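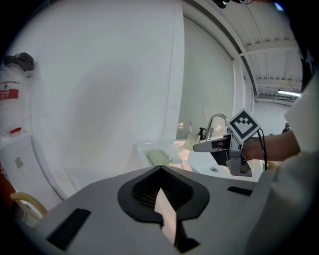
4 December 2018

Setwood glue trials, second round. Writing this up before I talk myself into liking the results.

Background for anyone picking this up cold: Clasancombe want us to move the shelf joints over to the Fasar adhesive, on the strength of a data sheet claiming a full cure overnight at normal shop temperature. The Ccori glue we use now takes longer and costs less. I have no loyalty to either one. I do have a drawer full of data sheets that promised the same thing.

Setup. 15 joints per glue, all cut from the same batch of ash, same cutter, same fence setting. Spread by brush, clamped, left overnight on the rack by the north wall. That wall is the cold one. I put them there on purpose, as our customers don't keep their shelves in a laboratory and we don't run the heat at night.

Load test this morning on the lever rig, dead weight added in steps. Pass mark is 600 pounds at the joint, same as last round.

Ccori: all passed. Two creaked near the top and I marked them for sectioning.

Fasar: most passed, and the ones that passed did so easily. The rest let go early and cleanly, with the glue film left on one face and bare wood on the other. I don't like that. A good joint should tear fibers out when it fails. These looked like peeled tape.

Possible causes, in the order I believe them:

- Too cold for the cure. Rack thermometer was low when I came in, but I didn't log the overnight minimum, so I can't prove it. My fault. Logger goes on the rack next time.
- Open time. I glued the Fasar set second and was slower by the end. The joints that failed are mostly from the end of the run. Mostly, so I'm not hanging much on it.
- Bad bottle. Everybody's favorite explanation and the one I trust least. Batch is 3179, written on the cap in marker. If the supplier says "we've never seen this before" I will ask how many people test it at all.

The claim on the sheet is for 70 degrees. Fine. Show me a wood shop in January that is 70 degrees at three in the morning.

Also not convinced by the argument that Fasar saves us clamp time. On paper it does. In practice the clamps come off when somebody has a free hand, and that's the next morning with either glue. The saving goes into a spreadsheet and stays there.

Sanded half the leftover blanks with the worn belt and half with the fresh one. No opinion yet. The worn belt burnishes the surface and I suspect it would hurt both glues equally, which would make it useless for this comparison but worth knowing anyway.

To do:
- repeat the Fasar set warm and cold, gluing order shuffled
- new bottle, different batch, for one set only
- section the two creaky Ccori joints
- fix the rig pivot, it's squeaking and I can't tell squeak from creak

Telling Clasancombe "not yet". They'll hear "yes", so it goes in writing.

Rig pivot greased after lunch. Still squeaks.

Shares 0
Comments 2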